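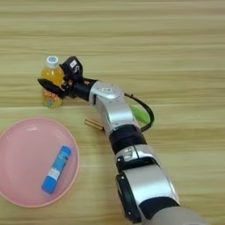
According to Gunārs Grigaitė, the wrong way to assess a bench arm is to time the arm. The person at the same bench should be timed first, then asked what the shift was like. I have tried to follow that in what comes next. The cycle figures are in here too, but they take up less room than I planned.

## Domstead bench arm with two-finger gripper

Reviewed on the mixed-kit line at De Luca, Dover site, 7/4/24. Supplied and installed by Komness. Software as delivered, no custom modules.

### The job

De Luca packs activity boxes for after-school programs. A box holds things that have nothing in common mechanically: a drink, a glue stick, a plate, sometimes a small hand tool for the older groups. Volumes per box type are low and the contents change from order to order, so fixed tooling was never worth buying. Until the arm came in, every box was picked by hand from start to finish.

The arm works from a plain wood tabletop with no nests or fixtures. Parts are set down loose and it picks them where they lie. That was the main item in the purchase spec, and the arm meets it for most of the list.

### Grip

The fingers are flat, black and broad at the pad. On a round bottle they hold well at the shoulder or a little below it. A filled juice bottle is a fair test: thin plastic, liquid inside, a label that creases if pressed too hard. At the default force setting the arm dented bottles in the first week. At 30 percent it stopped denting them and did not start dropping them. I would ship it at that setting.

Glue sticks are easy when they lie on bare wood. When they lie on a plate the lower finger has to clear the rim, and the planner is cautious about it. It backs off, comes in again at a steeper angle and usually succeeds on the second approach. Operators learned quickly to set glue sticks next to the plate instead, which the manual could have mentioned.

Narrow tools are the weak spot. A small screwdriver with a thin shaft is picked by the handle or it is not picked at all. If the handle is close to another part, the arm pauses and asks for help – a soft tone and an amber light on the base. The tone is well chosen. You can hear it across the bench and ignore it across the room.

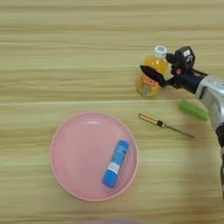

*Bottle pick, bench position. Glue stick on plate; screwdriver in the near zone.*

### Rate

In a trial of 50 boxes with a single operator, the arm needed help 9 times. Most calls were for hand tools, the rest for parts placed too close together. A help call takes a few seconds if the operator is standing there. It takes much longer if they have walked off to fetch cartons, and the arm simply waits. There is no option to skip the part and come back to it. Komness says a skip function is due in August. I have not seen it and have left it out of the rating.

Taken alone, the arm is slower than a practiced packer on every item on the list. Paired with one, the bench finishes slightly more boxes per shift than it did before. Anyone hoping for a large gain in output should look at a different kind of machine.

### What changed for the packers

Packing at De Luca used to be a seated job with a lot of reaching. It is now a standing job with less reaching and more looking. The packer lays out parts, checks what the arm has placed, answers the help calls and closes the box.

Perihan Dursun has packed on this line longer than anyone and was the first to be trained. Her wrists are better and her feet are worse. She also dislikes the rhythm. Under the old method she set her own pace and could work ahead before a break. With the arm she can lay out only four boxes' worth of parts before the table is too crowded for it, so working ahead is no longer possible. A second tabletop of the same size would fix this, and one has been requested.

Nima Khosravi works the same bench on the later shift and prefers the arm. He had been doing the end-of-shift count by hand, and the arm's log now does it for him. He has also taken over the force settings and the part list, a task with no job title and, so far, no change in pay. The log shows he makes almost every edit on both shifts. If he is out, changes wait. I raised this with the shift lead, Güven Saraç, who agreed it was a gap and has put another packer forward for the settings course.

Headcount on the line is the same as before. Two packers moved to goods-in, one by choice.

The log is the part I would read closely before signing. By default it records the time from each help call to each response, under the operator's login. De Luca did not ask for that and had not told the packers about it. The login field can be switched off under Site > Records > Identity, and Saraç has now done so. It should be off from the factory.

### Safety and noise

The arm stops on light contact. I put a forearm in its path at several points and it halted each time without leaving a mark. The gripper is a different matter: there is a joint behind the finger that will pinch a fingertip, and the contact stop reacts later there than along the arm. Komness supplies a cover. Fit it.

The cable leaves the back of the wrist in a wide loop and hangs low over the table when the arm is folded. It can brush small parts. Teodoro Villalobos from site maintenance has clipped it tighter on one of the two units, and that unit has had no shifted parts since. He notes that the clip must leave enough slack for full wrist rotation, or the connector takes the load.

Noise is low. Conversation at the bench is possible at normal volume.

### Documentation

Adequate on installation, thin on daily use. The chapter on adding a new part assumes the person has done it before. Khosravi wrote a one-page version that is taped to the side of the bench, and it is better than the chapter.

### Rating

- Grip, rigid and bottled items: good
- Grip, narrow tools: poor
- Setup without fixtures: good
- Effect on the operator: mixed; depends on table space and on who is given the settings work
- Default privacy settings: poor
- Manual: fair

Suitable for sites with varied kits, short runs and packers who will be trained on the settings during paid hours. Order the gripper cover with the unit, as it is not in the base package. I will update the help-call section once the skip function is released.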